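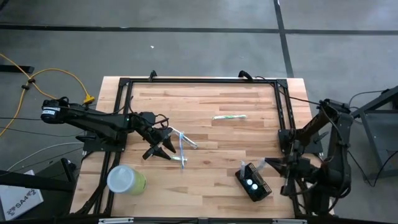 coverdrive_kel
Anyone else at the Brultley ground on Sunday? Studon needed 128 and fell apart. Our opener got sent off for mouthing at the bowler and I reckon the umpire got it dead wrong.

mid_on_marg
I was at square leg and heard every word. He'd been warned twice. Good call, sorry mate.

coverdrive_kel
Warned once! And the Olvera quick had been chirping him since the toss – where's his warning?

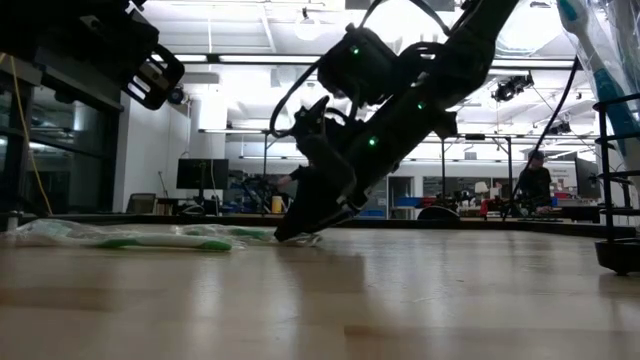 I'm not saying swearing's fine, but a $200 fine on top is a bit rich for park cricket.

tailender11
Trakenmont copped up to $900 last season for a whole-team blue, so you got off light.

mid_on_marg
Yep. Pay it and move on, he's got a hundred in him next week if he keeps his trap shut.

coverdrive_kel
Still appealing it.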